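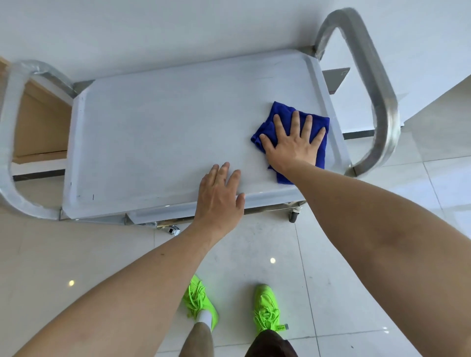

Wiping down the cart top, flat hand, folded microfiber.

How to record a good wiping demo for the Brirel project
Posted 19/04/2026 by Valdir Lopes, Kolbridge Robotics Club

Our student team is teaching a robot to clean a utility cart, and it learns by watching us do it first. So we need demos, lots of them! We have 3,406 in the folder so far and I love how fast that number is climbing. If you're new to the team, read this before your first session. It's a fun job and you'll be good at it by the end of one afternoon.

What you need
A two-tier cart
One microfiber cloth in a strong color
A spray bottle with plain water
The session sheet (on the club drive, in the Amaral folder)

Step 1. Park the cart
Leave enough floor on your side to stand square to the tray. Check the casters. A cart that creeps away from you mid-wipe makes a very silly demo, and we've all recorded one.

Step 2. Start the recording, then wait
Hands at your sides, count to two, then reach. Vosetti, our trimming script, looks for that still moment to find the start of the clip. If you dive straight in, it chops off the reach, and the reach is some of the best data we get!

Step 3. Steady with one hand, wipe with the other
Left hand on the tray or its rim, right hand on the cloth (lefties, swap, and please write it on the sheet). Spread your fingers so the pressure goes across the whole cloth. Go from one end to the other in long, overlapping strokes, then do the rim. 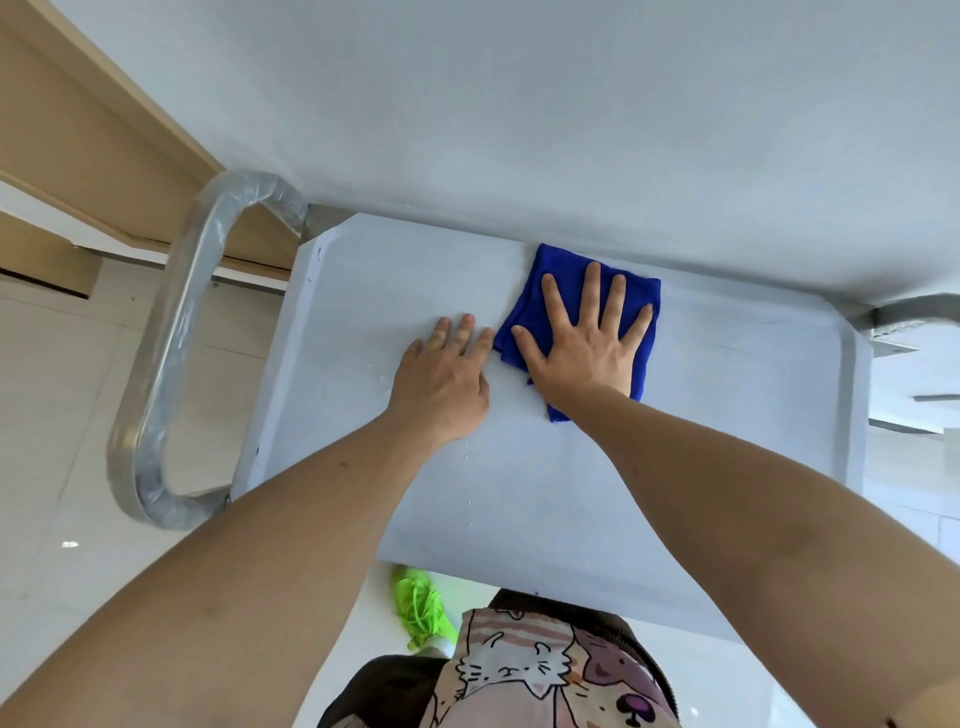

Water is the part new people ask me about most. Two light sprays per surface is plenty, and I'd much sooner see a few small beads, like the ones scattered near the left hand on this white panel, than a puddle. Small beads give you a nice clear goal: keep stroking until you've been over every one. The blue cloth helps too, because it stands out so well against a pale surface, so please don't swap in a white one even if it's the only clean one in the drawer.

Step 4. Finish cleanly
Lift the cloth, bring both hands back to your sides, count to two again, stop. Keep each take under 80 seconds. My longest was 81 and Vosetti threw it out, which I'm still a little sore about.

Step 5. Fill in the sheet
Take number, which surface, which hand, and anything odd. "Dropped cloth" is a perfectly good note. Don't delete the take! We use fumbles too, they just go in a separate folder.

Our target for August is 700 more takes with the cloth starting in a different spot each time, so mix it up: left end, right end, middle, hanging over the rim. Sign up for a slot on the club calendar and message me if the sheet won't open.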